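Vendell Open Day Blocks

README for the data release, version 4

Summary

This folder holds recordings from the robot demonstration at the Vendell workshop in Loltudville, run during the open day on 15 December 2018. Visitors watched a single arm sort plastic shape blocks on a wooden board, and many of them picked the next task. The release has 325 episodes in 40 sessions. The whole set takes up 2841 MB.

The blocks are simple on purpose. We wanted a job that a visitor could understand from across the room and that the arm could do all day without a long reset.

What is in the folder

episodes/ – one subfolder per episode, with color images and arm joint readings
tasks.csv – the task given for each episode, in the words the visitor used
sessions.csv – start and end time of each session, and which operator was on
calib/ – camera and board calibration files
stills/ – single images used in the handout and in this file
CHANGES.txt – what changed between versions

How the demonstration ran

Each session began with a short talk, then a practice move with no blocks involved. After that the operator asked the group for a task. Typical requests were "put the red ones with the blue ones" or "move the star next to the heart." The operator typed the request in, read it back, and started the arm. Visitors stood behind the tape line the whole time.

An episode ends when the operator presses stop. It does not matter whether the task was finished. The "result" column in tasks.csv says done, partly done, or stopped, and was filled in by the operator right away. Stopped episodes are kept in the release. If you want only finished ones, filter on that column.

Between episodes the operator put the blocks back by hand. We did not use a fixed starting layout, so expect the start positions to vary.

Block names

The shape names in tasks.csv are cube, house, cylinder, star, heart and hexagon. Some visitors said "tube" for the cylinder and "box" for the cube. We left their wording alone and added a second column, task_clean, with the standard names. Color words were not changed either way.

A layout with two groups, blue and red at the far left and green and yellow on the right, looks like this from the board camera:

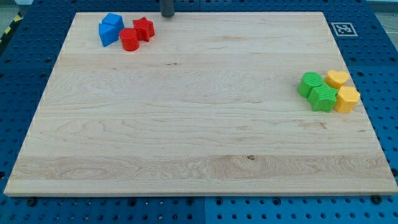 Known problems

Joint readings in the first session start late. The images are fine.
The low afternoon sun came in through the big door. Colors shift in the later sessions – yellow is hit the hardest.
Two visitors asked for the same task in the same session more than once. These repeats are real episodes and were not removed.
Sound was not recorded.

Use and credit

You may use the files for teaching and research. Please credit "Vendell Open Day Blocks, Loltudville." The conversion scripts come from the Pokance toolkit and have their own license, found in the scripts package. Calibration was done with the Ayala board tool, and its settings are saved in calib/ next to the output.

Report missing or damaged files through the tracker and give the episode number.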